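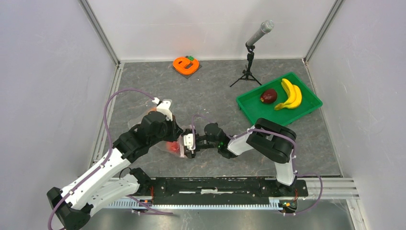
Home News Projects Reports Contact

Skoltelis letter-and-sound sets: progress report to the Forsyth fund, May

Sorry, this is a week behind. Short version: sets are going out, recording has started, money is fine, storage is not.

Where we are

385 loans so far across Cliltcombe and Skenivside. Target for the whole grant was lower than that so we're happy. Most go to home daycares, a few to the two kindergartens, and one keeps going back to the same grandmother, which is fine by us.

Letters. Lowercase only now. We dropped the capitals after the winter round, kids were mixing them and the parents were asking which to start with. The orange e is the one everybody wants. Also the one that goes missing. Have ordered spares of e and a, not the rest.

Food words. Apple and bananas on the green tray, same as before. Tray with a raised rim was Miroslava's idea and it was right, the old flat boards had apples rolling under the radiator all morning. Bananas have two lessons now, one for b and one for "one / two / a bunch". The second needs rewriting, too long for three year olds. They wander off.

Colors. Not a separate unit anymore. Folded into the others (red apple, green tray, orange e). Saves a session, and the daycares said they were doing it that way already.

Recording

The word recordings are finally moving. Microphone on its little tripod, angled up, and we keep the object for that word out on the floor while the reader is talking. Yuto Hoshino is doing the editing in the evenings. First 200 clips are done and named properly. Maybe a third will need redoing, there was a fan running next door and we didnt catch it until later.

Decided on no music under the words. We tried it. Parents hated it.

Readers: 5 signed up, all local. Would like one more, ideally somebody older with a slow voice. "Apple" has been read by everyone and we still don't agree on the best one.

Money

$2,951 spent this period. Biggest lines were the trays and the replacement letters, then printing, then room hire. Nothing over budget. Travel is under, because the Skenivside drop-offs got combined with the library van. We'd like to move what's left of travel into storage bins if that's OK with you. Please say yes or no before the next order goes in, the supplier takes forever.

Problems

- Storage. Sets come back in grocery bags. Pieces get mixed. Checking one returned set takes almost as long as packing a new one.
- Small blocks. Meant for the counting set, they end up in with the letters every single time. Going to put a color dot on each box lid.
- Lesson cards. The lamination peels at the corners. Second batch was better but not great.
- Return dates. People forget. A text reminder the afternoon before helps, we only do it when someone remembers to send it.

Next

Finish the redo clips. Rewrite banana lesson 2. Get bins. Print the parent sheet in larger type, several people asked. Start on drinks and vegtables if there's time, otherwise that waits for fall.

Happy to have somebody from Forsyth come sit in on a session, mornings are best, after 10 the kids are done.

Miroslava Antoniuk
for Skoltelis

Comments (3)

cliltcombe_mom
We had the fruit set for two weeks and my son now says "bunch" about everything. Bunch of socks. When do the vegetables come out?

R. in Skenivside
Can we get just the letters without the food words? Our lot have done those already.

Yuto Hoshino
Fan clips are down to 30 or so left. Also yes to letters only, ask at the desk and they'll split a set for you.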